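Call for Participants: Practice Group on Safe Robot Work in Home Kitchens
Kotwood, in partnership with Peñalver. Paid, part-time, on site.
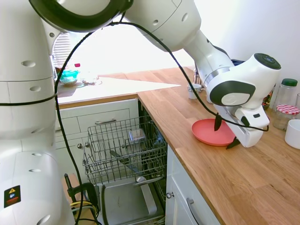 Kotwood is looking for people to help write and test a set of good practice rules for robot arms that work in home kitchens. Rules for arms in factories assume a marked floor, trained staff and a fixed task. A kitchen has none of these. The arm may be reaching down over a plate at the counter while the dishwasher stands open with its upper rack pulled out, and there may be glass jars along the same counter and a cable hanging in a loop beside the arm. Each of those raises a question that a written rule should answer. How far should a rack be out when the arm is moving? Where does glass belong? How should a cable be held so that it cannot catch on a jar or a drawer handle? Our current draft, called the Tandora Guide, has 174 entries. Many of them were written at a desk and need to be tried by people who use kitchens every day.

What you will do

Participants work in pairs. One person is the operator for the session and the other is the observer, and you change places after the break. The operator sets up the counter, runs a short list of tasks with the arm and stops it when the draft says to stop. The observer keeps the written record and does not help with the task.

Tasks are ordinary ones: putting a plate down, picking it up again, loading the upper rack of a dishwasher, moving a cup from one part of the counter to another. At the end of each session the pair goes through the entries that applied and marks each one as clear, unclear, or could not be followed. If an entry could not be followed, you write down why in your own words. We do not need technical language and would prefer that you leave it out.

You will also be asked to suggest wording. The entry on glass, for example, now reads "fragile items shall be kept at a suitable distance." Several early readers told us they did not know what to do with that sentence. Neither did we when we read it again.

Parts of the draft under review

Clearing and setting up the counter
Open doors, racks and drawers
Cable routing and floor cables
Glass, ceramics and hot items
Glare and direct sunlight on the work surface
Who may be in the room, and where they stand
Stopping the arm and starting it again
Cleaning the gripper before and after contact with dishes

The last part is the least finished. If you have worked in food service or in a hospital kitchen, we would especially like to hear from you.

Time and place

The program runs for 4 weeks beginning in October. Each participant attends 2 sessions a week at the Kotwood test kitchen. Sessions last 4 hours, including a half-hour break and the write-up. Morning sessions start at 8:30 a.m. and afternoon sessions at 1:30 p.m. Tell us which you prefer when you apply. We try to keep people in the same slot for the whole program but cannot promise it.

There is a paid orientation on the Tuesday before the first session. You must attend it to take part.

Who can apply

You must be 18 or older and able to stand for an hour at a time, or work from a high stool, which we can provide. You must be able to read and write English well enough to follow the draft and comment on it. Experience with robots is not required. We are holding places for people who have none, and also for people who have worked around industrial arms and are used to a formal lockout procedure.

We welcome applicants who use a wheelchair, have limited reach, or have low vision. The draft has very little to say about kitchens shared by people with different needs, and that has to change before it is published. Please tell us what you need in order to take part and we will arrange it before the orientation.

Employees of Jorkex, which supplies the control software, may not apply. The same goes for members of their households.

Rules during sessions

Closed shoes are required. Long hair must be tied back, and loose sleeves, lanyards and bracelets must come off before the arm is powered. Only the operator gives commands. Anyone in the room may press the stop button at any time, and is never asked to justify it. After a stop, the arm stays stopped until both members of the pair agree that the counter is clear and the operator has said so out loud. Nobody reaches into the work area while the arm is powered, including to save something from falling. Broken dishes are replaced by us.

A Kotwood staff member is present at every session. Sessions are recorded on video for checking against the written notes. Recordings are seen by the project team only and you will be given a consent form at the orientation.

Pay

Participants are paid by the hour, including orientation and write-up time. The rate is given in the information sheet we send to each applicant. Parking is free and bus fare is refunded with a receipt. If you leave the program early, you are paid for all the hours you attended.

Participants who complete the program will be named in the published guide if they wish. You may also choose to remain anonymous.

How to apply

Write to Sarahí Pacheco, participant coordinator, at the Kotwood front office, or leave your application at the reception desk. Include your name, a phone number, your preferred time slot, and a paragraph on the kitchen work you do now, at home or for a living. A résumé is not needed.

We will call selected applicants for a short phone conversation. Questions about the draft itself, including requests for a copy of the open sections, should go to Shih-chieh Mak, who edits the guide for Peñalver. Large-print copies are available on request.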